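The Grerdale Road End

Toon Hoekstra had been going to the Grerdale ground since before the grandstand had a roof, and he would tell you so whether you'd asked or not. He had a folding chair with one arm missing, a thermos that leaked a little at the collar, and a place by the sightscreen fence where the grass had given up growing under his feet. In summer it was cricket and in winter it was footy, and he treated the weeks between the two as a kind of illness you just had to get through.

His nephew, Milan Van Dijk, opened the batting that year. He wasn't meant to. He'd gone in at seven for most of his life, a good spot for a man who liked to see what the trouble was before he walked out into it, but the regular opener had moved up the coast for work and the captain had looked along the bench and stopped at Milan for reasons he never explained. So there he was in the last game of the season, in April, with the light already going soft behind the pines, and Hindo needing only to turn up and not make fools of themselves to finish on top.

"You'll be right," Toon said to him at the fence before the start. "Just don't hook."

"I never hook."

"You hooked against Naidu."

Milan had hooked against Naidu, and been caught on the rope by a boy eating a sausage roll, and he had hoped that his uncle might have forgotten it by now. He pulled on his gloves and went to look for his partner.

What Toon remembered of the first hour, when he told it afterwards at the kitchen table to anyone who'd sit still, was how quiet it was. Hindo had a big left-armer who grunted when he let the ball go, and you could hear the grunt and then the tap of the bat and then a magpie somewhere, and that was the whole of it. Milan left more than he played. He made 2 in the time it took Toon to drink his first cup of tea and think seriously about the second, and a fellow further along the fence shouted that he'd seen more life in the heavy roller.

Toon didn't turn around. He had views on people who shouted from behind the fence, having been one of them for most of his adult life.

By the break Milan had crept up to 31, and the shouting fellow had gone quiet, or gone home. Inside, the tea was laid out the way it always was, with the curried egg at one end and the lamingtons at the other, and a long argument going on between them over whether the declaration had come too late. Milan ate half a sandwich standing up. He couldn't have told you what was in it.

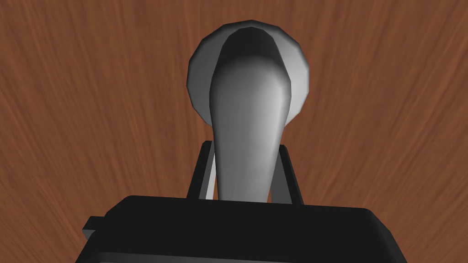

After Tea

The pitch had been rolled for Preteo's visit the week before and had never quite forgiven anyone. Balls that should have come up to the waist went through at the shin, and two of the middle order were back in the shed before they'd got their helmets straight. Each time a wicket fell Toon poured himself a little more tea, until there wasn't any, and then he held the empty cup, so as to have something to do with his hands.

Milan kept going. He had stopped thinking about Hindo, and the ladder, and the poor old opener up the coast who was probably at that moment lying on a beach. He thought about the next ball, and then he thought about his mother's back fence, which he'd promised to fix, and then the next ball again. When he was on 82 they needed 12 more with one wicket standing, and the left-armer came back on for a last go, red as a brick and still grunting.

The first one was short. It sat up at shoulder height and fairly begged for it, and Toon, at the fence, closed his eyes.

He heard the crack of it. He heard feet, and somebody yelling "Yours! Yours!", and then a long wait that he swore for years afterwards went on for a full minute – and then a clatter out on Grerdale Road, and a car alarm.

When he opened his eyes, Milan was leaning on his bat in the middle of the pitch and looking straight at him.

"That's my car," said Toon, to the fence.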